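Gowda letter sets — read me first

Hi! I put this folder together so I'd stop losing track of my cut-out letters, and then a couple of friends wanted the files too, so now it's a proper little download.

There are 133 letter shapes in here, capitals and lowercase, all in the same rounded bold serif. Print at 200 percent if you want them readable from across a room. I keep the outline a separate color from the fill (pink with magenta is my favorite!) because plain letters get lost on a big backdrop.

For hanging I like black fabric, clipped along the top. Mine always wrinkles a bit and I've given up ironing it.

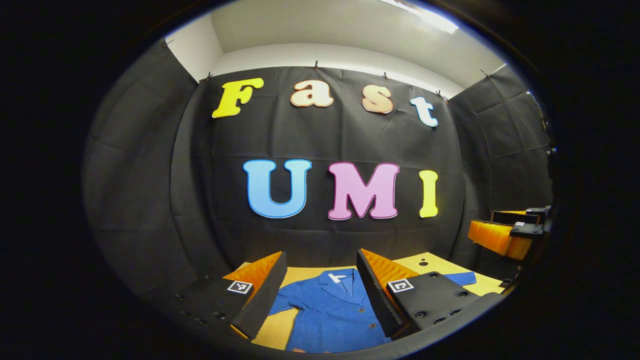 "Fast" over "UMI", two rows on black fabric, capitals bigger in the bottom row.

Folder 2 has the spare outlines. The Skokgate set is still missing its lowercase g — I'll add it in November.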